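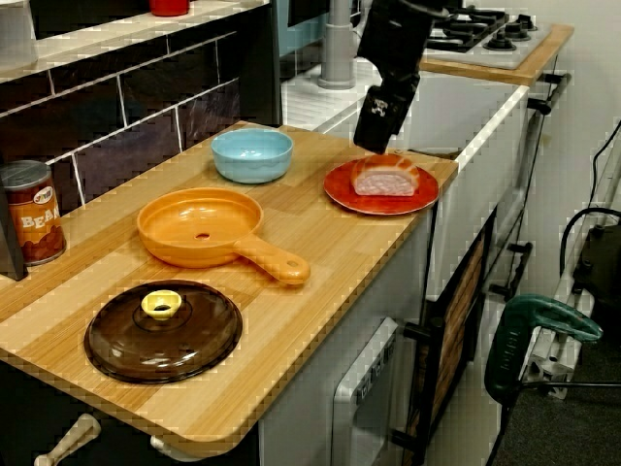 Figure 6.1. Gripper above a piece of toy bread on a plate, toy kitchen counter.

Home | Syllabus | Notes | Assignments | Contact

Unit 6. Task allocation and job content in automated food assembly

6.1 Scope

These notes cover the second half of the unit. The first half dealt with cycle time and cell layout. The question now is what happens to the jobs on either side of a cell once it is running. The worked case is the tray line at Clelletti, a contract kitchen that packs cold meals for clinics and schools. Students who missed the Friday session should read section 6.3 before attempting the problem set.

6.2 Terms

Task: a unit of work with a defined start and end, such as placing one slice on one plate.

Job: the set of tasks assigned to one person over a shift.

Residual task: a task left to people after automation, either because it was excluded by design or because the machine fails at it too often.

Intervention: any action by a person that returns a stopped or faulted cell to operation.

Job content changes when tasks are removed, when tasks are added, or when the order and pace of the remaining tasks are set by something other than the worker. The third case is easily missed in planning documents. A head count will not show it.

6.3 Case: Clelletti tray line

Before automation the line had 14 workers per shift. Each worker placed one or two items on every tray and moved to a different position at each break. Rotation was informal and was arranged by the workers themselves.

The company installed a pick-and-place cell, supplied by Rukis, for bread and dry items. Wet items, garnish and lids stayed manual. After commissioning, 13 people remained on the line. The fourteenth position was converted to cell attendant.

On paper the change is small. In practice three things moved.

Pace. The cell releases trays at a fixed interval. Workers downstream had previously slowed or sped up the line by agreement. They now receive trays whether or not the previous one is finished. A buffer of six trays was added in the second month.

Rotation. The attendant position requires a sign-off, so it was taken out of the rotation. Bread placement, which workers had treated as the light position, was gone. The remaining positions were on average harder on the wrists and shoulders.

Skill. Attendants learned to clear faults, re-teach a pick point and read the error log. These skills were not in the pay scale when the cell started up. They were added at the next review, after a request from the shop floor.

6.4 Interventions

The attendant's log for one week in April lists 39 interventions. They are grouped by cause in Table 6.2 (handed out in class). The largest group is misplaced incoming items: slices overlapping, or a plate outside the pick area. The second group is grasp failure on soft bread. Both can be reduced upstream, but only by asking the person who loads the infeed to place items more exactly. Effort is therefore shifted to another worker and does not appear in the cell's own figures.

Note for the problem set: count this shifted effort as a residual task of the loader, not of the attendant.

6.5 Practice tasks and real tasks

Manipulation methods are often developed on small, repeatable setups before they reach a plant. Toy food such as the bread in Figure 6.1 does not crumble, sag or go stale. A success rate measured on it says little about the number of interventions per shift, which depends on how much the product varies. The Gesesance exercise in lab uses 256 recorded picks on molded items. Repeat the analysis on the fresh-bread set and compare the two failure lists – the totals alone are not enough.

6.6 Points to check in a task analysis

List the tasks before and after, by position, with the time for each.
Mark who sets the pace of each task.
Mark which positions can still rotate.
Record who responds to a fault, and what that person was doing when it occurred.
Ask the workers to correct the list. Expect additions – tasks such as straightening a stack or wiping a guide are rarely written down.

6.7 Reading

Course packet, Cárdenas plant report, sections 2 and 4. Section 3 covers financing and may be skipped.

Related notes
Unit 5: Cell layout and cycle time
Unit 6, part 1: Buffers and line balance
Unit 7: Training and sign-off for attendants
Lab sheet: Gesesance pick analysis

Contact the course office | Copyright, course staff. For enrolled students | Back to top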